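Gestness — a small table plugin for the Pirnberg writing app

Reading time: 3 minutes

Hello, and thanks for looking! Gestness adds the bits of table handling I kept wishing Pirnberg had. I write long reports on a tablet, most of them full of tables, and I got fed up with tapping about trying to put the cursor below one. So I wrote this over a couple of wet weekends in November, and it has grown a bit since then (mostly thanks to Thaís Barros, who sent in the whole column-width feature before I'd even asked for help).

What it does

- Press Escape twice to leave a table and land on a fresh line underneath.
- Drag a column edge and the width is kept when you save.
- Turn table numbering on or off for one table without touching the others.
- Paste rows from a spreadsheet without picking up its fonts. 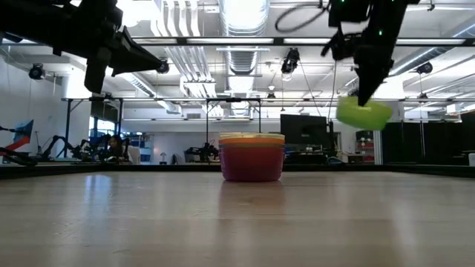

Captions are kept separately from the numbers, so you can renumber a whole document and your wording stays as you typed it. If you've already written captions by hand — I had, in every file I owned — run "Adopt captions" from the plugin menu first. It looks for a short paragraph straight after each table and asks before changing anything.

Installing

Copy the gestness folder into your Pirnberg plugins folder and restart the app. You'll need version 16 or later. Older versions will load it quite happily and then ignore the Escape key, so do check before writing to me!

Settings live in a plain text file called gestness.conf. The one you're most likely to want is max_rows, set to 200 out of the box. Past that the plugin stops redrawing while you type and waits for you to pause. My longest table has 453 rows and it's perfectly usable that way, if a little jumpy when you scroll. 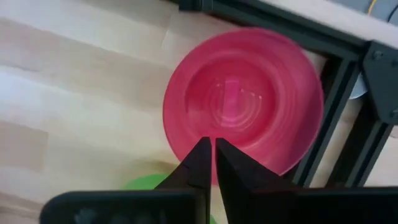
Exporting is the part I'm least happy with. HTML comes out clean. Word files are fine unless you've merged cells across a page break, in which case the second half loses its borders. Pantelis Tsoukalas has been digging into it and thinks the fault is in Bai, the export library we both lean on, so a fix may have to come from there. Until then, split the merged cell before you export and join it again afterwards.

Known problems

- Undo after a paste takes two goes.
- Right-to-left text sits on the wrong side of numbered tables.
- The menu label is still in English whatever language you use.

Bug reports are very welcome, especially with a small file attached that shows the problem. Please take out anything private first. Patches too — keep them short and I'll get to them sooner.

Last updated January 20, 2020

Related projects
Gameck: keyboard shortcuts for Pirnberg
Bai export library
Pirnberg plugin starter folder
Gestness change list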